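Trevance Makers Board > School and Club Projects

Two-arm robot can't pick up a paintbrush without eating the bristles. Club challenge is this month, help?

4 shares | 7 comments

gripper_regret

I help run the robotics club at Figueroa. Our project is for the Simura Student Challenge, where the job is simple enough to fit on a sticky note: pick up a paintbrush from a table, hand it from one arm to the other, and paint a stripe. We picked it over the block-stacking task on the grounds that blocks are for little kids. The kids stacking blocks are finished and have moved on to designing their T-shirts.

The setup is two black arms, one on each side of the table, each with a two-finger gripper. The brushes lie flat on the wood next to the paint. The rules let us choose the colors and we chose burnt sienna and a mustard yellow after a debate that took longer than wiring the arms. Brushes have to lie flat (no cups, no stands) and the judges place them, so we can't count on a nice tidy position. They're allowed to overlap.
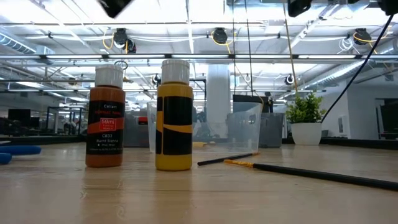
We drive the arms by hand to record tries, then train on the recordings. So far we have 186. When a student is driving, the pickup mostly works. When the robot is on its own, we gave it 11 runs last night and it got the brush off the table in two of them. One of those was upside down, so technically it could have painted a very nice stripe with the handle.

The failures all look alike. The arm comes down with great confidence, goes for the bristle end instead of the handle, and either mashes the bristles or shoves the brush toward the edge of the table. Then it closes on air and lifts the air carefully into position for the handoff. The other arm takes the air. The handoff is really the best part of our project. 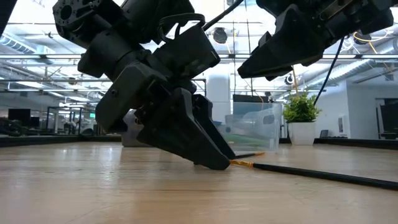
Left gripper down at the bristle end, right arm still waiting its turn up above.

Things we've tried already:

Slowing the whole thing down. It now misses slowly.

Fatter brushes. Better, but the challenge kit has thin ones in it too.

Tape on the fingertips. It came off on a brush handle and the brush stayed stuck to the finger, which got us a round of applause and no points.

New grippers are out. The club budget for the year was $940 and I would rather not say how much of it is left in September. Do we need more recordings, or are we recording the wrong thing? Also, is the shiny tabletop a problem? One of the parents says it's the shiny tabletop.

3 people are following this

Berkus_Basement

Wrong thing, probably. I coached a team through a job a lot like this (markers, not brushes, so at least ours had caps) and we had the same disease.

Go back and watch your recordings with one thing in mind: where on the brush does the driver grab? I'd bet a sandwich that you have several kids driving and each has a favorite spot. One goes for the middle of the handle, one goes for the metal part, and one comes in near the bristles and sort of scoots along until it feels right. A person can make all of those work. The robot averages them into a spot that works for none of them.

So pick one spot. We used the handle a little way behind the metal collar. Everybody grabs there, every time, fingers across the handle and never along it. Throw out the recordings that do it any other way, even the pretty ones. It hurts. We dropped more than half of ours and the robot got better the same day.

Then record at least five tries for each way the brush can point, including bristles toward the gripper and handle toward the gripper. If most of your brushes were lying with the bristles facing the arm that picks up, the arm has simply learned that brushes live over there. Include some with two brushes crossed. If the judges can do that to you, they will. Decide in advance which brush gets picked, too - top one first worked for us - or your drivers will each decide for themselves and you're back where you started.

About the handoff: don't touch it until the pickup works. I know it's the fun part.

tablesaw_dad

It's the shiny tabletop. Put a towel down.

14 comments' worth of argument moved to "Is it the tabletop?"

mostly_servo

The towel isn't the worst idea on this board, but check your rules before you do it. If the judges supply a bare table you will have trained a robot to love towels. A glossy surface does throw reflections that shift when the room lights change, so record some tries with the lights different and see whether the misses move. That costs you nothing.

The other thing I'd check is height. Thin brush on a hard table means the fingertips have to come nearly all the way down, and if they stop a hair high they ride over the handle and close on nothing. Have a driver lower one finger until it just touches the wood, write down the number the arm reports, then do it again at the far side of the table. If the two numbers don't agree, your arm mount is leaning. Ours was leaning because someone had been storing a backpack on it.

And wash the brushes between sessions. Dried paint makes the head wider and stiffer, and you want them in the same shape the judges will hand you.

gripper_regret

Went through the recordings. We have four drivers and four favorite spots, and one of the spots is the bristles. The driver in question has been told and is taking it well. Re-recording starts tomorrow, handle only. Checking the height tonight - there is also a backpack.

Last updated: 2024-09-19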